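Home > Tips > Kitchen > Planning & buying

Kitchen arm on a budget: what to price before you order

Updated 9 April 2024

Quick notes, typed between jobs. We priced a small countertop arm for lunch prep last November. Made most of the mistakes already, so copy the list.

Start with the chore, then shop. Write down every step of one meal. Chopping, bagging, plating, wiping. Put minutes next to each. If the total is under 40 minutes a day, a used arm might still be worth it, a new one probly not.

Bags are the hard part. Rigid tubs, easy. Zip bags need two hands, one to hold the top and one to steady or squeeze. So a single arm plus a bag stand, or two arms. Price both ways before you fall for the cheap one.
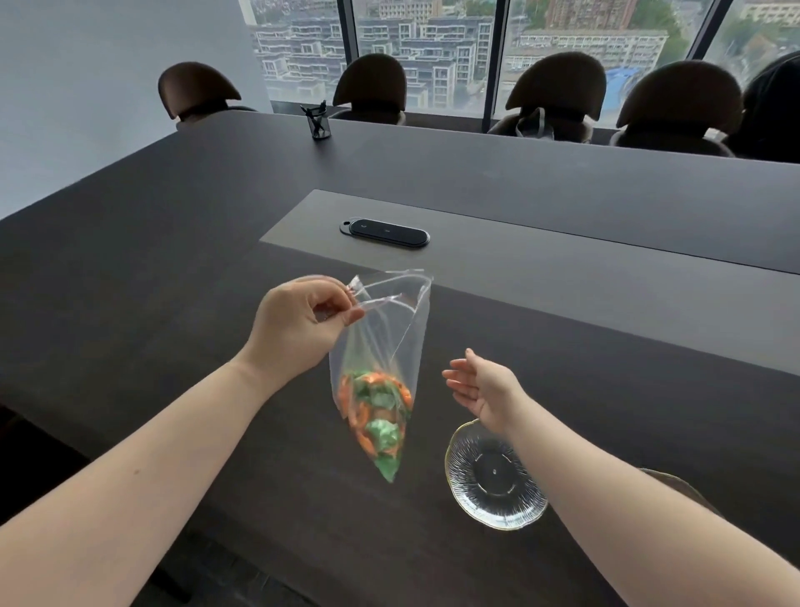

Grippers next. The quote from Praster had the arm and no fingers. Soft fingers were $500 extra, and you want 2 sets so one can be in the wash. Ask if they're food safe, get it in writing. Vutach throws in one set but charges for the mounting plate. Read the small print.

Table. Measure depth, then measure again with the chairs pushed in. Clamp mounts need a solid edge. Check where the outlet is too, cords across a prep surface are a pain.

Glass plates: slow the arm way down or switch to melamine for the first month. Budget a few breakages either way.

Stuff I forgot to budget:
- shipping both ways if it goes back
- spare cable (Timico, fine so far)
- a cutting mat so things don't slide
- your own time teaching it, easily the biggest one

Renting first: Baumgart does a monthly rental, $600, and part of it comes off the price if you buy. Wish we'd done that. Ask them wich accessories are included, ours changed between the call and the invoice.

Next up: cleaning soft fingers without wrecking them.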